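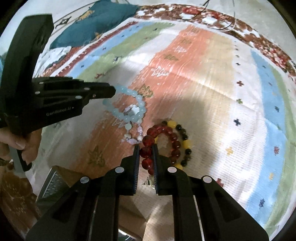

Figure 1. Bead bracelets on the cloth: red, yellow and dark brown, pale blue, and a strand of chip stones.

Unit 7: Sorting and checking strung bracelets
Drera Evening Workshop, Sunday group

Before the unit
Please read pages on stringing materials from the last handout again. In this unit we do not string anything new. We learn how to look at a finished bracelet, how to describe it in writing and how to store it so that it does not suffer.

1. The work surface
Always put bracelets on a cloth. Round beads roll on a bare table, and glass on a hard surface gets small marks near the hole, which you notice only later. Smooth the cloth with your palm first.

2. Describing beads
Many students write only the colour. For the record card we need four points, in this order: shape, size, colour, and how much light passes through. For the last point we use three words:

Translucent -- light passes, but you cannot see a clear shape behind the bead. The dark red bracelet in Figure 1 is of this kind.
Semi-translucent -- a milky look, such as the pale blue bracelet.
Opaque -- no light passes. The mustard-yellow beads are opaque.

Do not write the name of a stone if you are not sure of it. A dark red or amber shade can be glass, resin, carnelian or true amber, and the eye alone is a poor judge. Write "dark red, glossy, round" and leave the material line open until the test in Unit 9.

3. Round beads and chips
Round beads sit evenly on the elastic and every bead touches the next at one point. Chips are small irregular pieces, usually flat, and they turn in all directions. Look at the lilac and white chips in the figure and compare them with the round beads. A chip strand has more sharp edges at the holes, therefore we check its cord more often. In our own stock list from February (1100 pieces, bought from Suven) the chip bracelets came back for restringing more than any other type.

4. Mixed patterns
When two colours alternate, say which is larger. In the yellow and brown bracelet the smaller beads are the dark ones. Read the pattern from the knot if you can find it, and go once round. A mistake in the order is mostly next to the knot.

5. Charms
Note the shape and colour of a charm on the same card. If a charm lies near a bracelet and you do not see how it is attached, write "loose?" with the question mark and ask. The small square white one inside the blue loop is a good case for practice.

6. Checking the elastic
Hold the bracelet lightly and open it by one bead's width, no more. Look at the cord in the gap. White, furry or thin cord must be replaced. Do this at four places -- the knot counts as one of them.

7. Storing
One bracelet per bag, flat, never hanging. Overlapping is fine on the cloth while you work, but in a drawer the harder beads scratch the softer ones. We use the Flullow bags, order number 3808, size small.

Homework
Choose two bracelets of your own, one with round beads and one with chips if possible. Fill in a card for each and bring both cards and bracelets to the next class. The blank cards are in the Chamoun folder by the door.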